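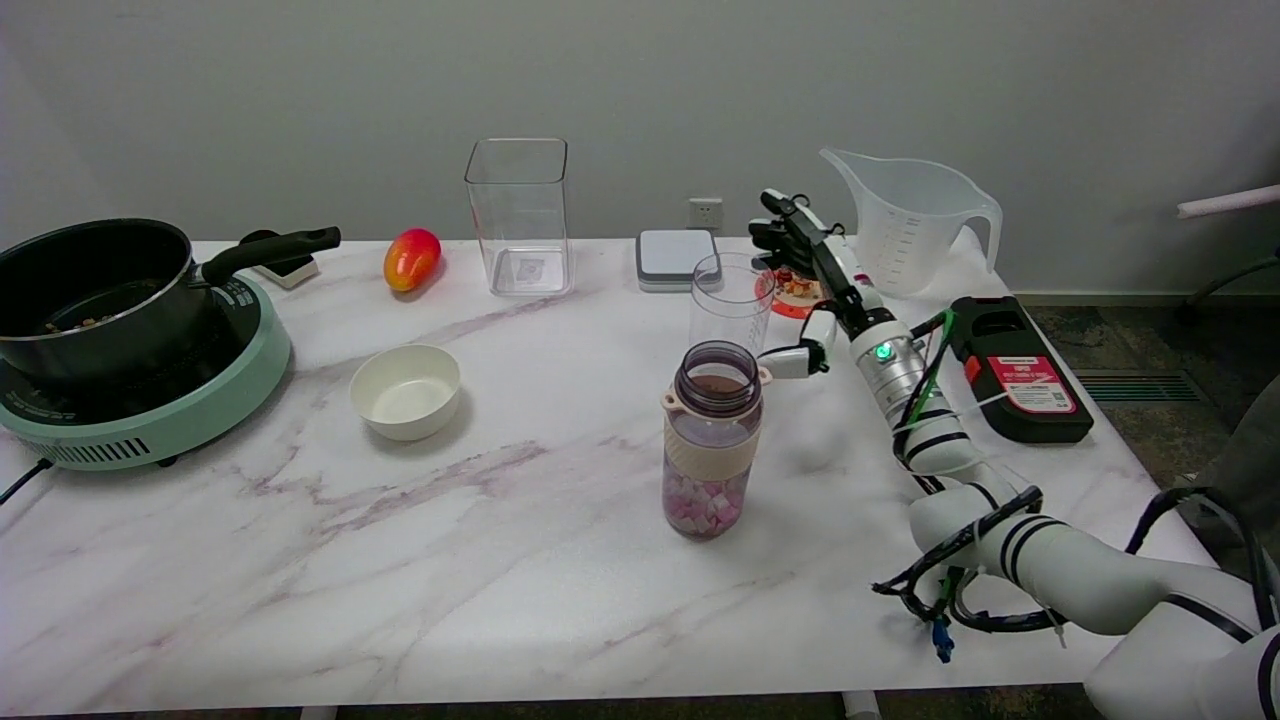

# Come and write software for our kitchen arm

I look after the motion and perception code at Rusora, and I've got more of it than I can sensibly look after, so I'm hiring one person to share it with me. If you like the bit of robotics where the camera says one thing, the planner believes another and the fingers arrive somewhere in between, we'll probably get on.

We're a small team teaching an arm and a multi-fingered hand to get on with ordinary kitchen jobs. Bottles, cups, jugs, pots, fruit, all on one table and mostly in each other's way. The hardware is in decent shape. The software is where the interesting trouble lives – and it would be yours as much as mine from your first week.

## What you'd be working on

**Clear plastic.** Depth cameras hate it. A measuring jug or a see-through cup comes back as a hole with a bit of wall in it, and our grasp planner then does something daft. I have a half-built shape-fitting step that uses the colour image instead. It's promising and slow, and I'd love you to take it off my hands.

**Reaching past things.** Our planner (we call it Jin) treats everything on the table as a box with a margin. That's fine until the thing you want is behind a water bottle, at which point Jin gives up or takes the scenic route. I want proper geometry for the fingers, the thumb especially, and a planner that knows the difference between brushing a mango and knocking over a jug.

**The control loop.** The hand controller runs at 200 Hz and the vision side at 30, and the code joining the two was written by me in a hurry. There are 1261 lines of it. Please help.

**Replay tooling.** Musura is our log viewer. You can scrub through a run and see camera, joint angles and plan side by side, which is lovely, but you can't yet change one setting and run the planner again from that moment. I'd use that every day!

## Who I'm hoping to hear from

You're comfortable in C++ and Python, and you've made something physical move with code you wrote. A hobby arm counts, and so does a wheeled thing that drove into your skirting board. You should be happy reading a plot of joint torques and having an opinion about it. Some experience with ROS 2, motion planning or 3D vision would help – one of them is plenty, I'm weak on the third myself.

I'm not fussed about degrees. I do care whether you write tests, and whether you can tell me plainly when you're stuck.

## The practical bits

- Full time, or four days a week if you'd prefer
- Based at our Clusitz office, with two days a week from home once you know your way round the rig
- Start in April, or a bit later if you've notice to work
- Permanent contract after a short trial period
- You'd work mostly with me, plus the hardware people when something squeaks

We stop for lunch together at half past twelve, and there's no on-call. The arm doesn't run overnight.

## How to apply

Send a short note through the jobs page with job reference 352 in the subject line. Tell me about one bug you chased in something that moves: what you first thought it was, what it was in the end, and how you found out. A page is loads. Add a CV or a link to some code if you have one you like, and don't bother with a formal cover letter.

If I think we might suit each other I'll ring you for a chat, then invite you over for an afternoon. We'll pick a real log in Musura, go through a failed grasp together and write a bit of code at the desk. You can ask me anything you like about pay, hours or the state of the repository, and I'll reply to every application, including the ones I turn down.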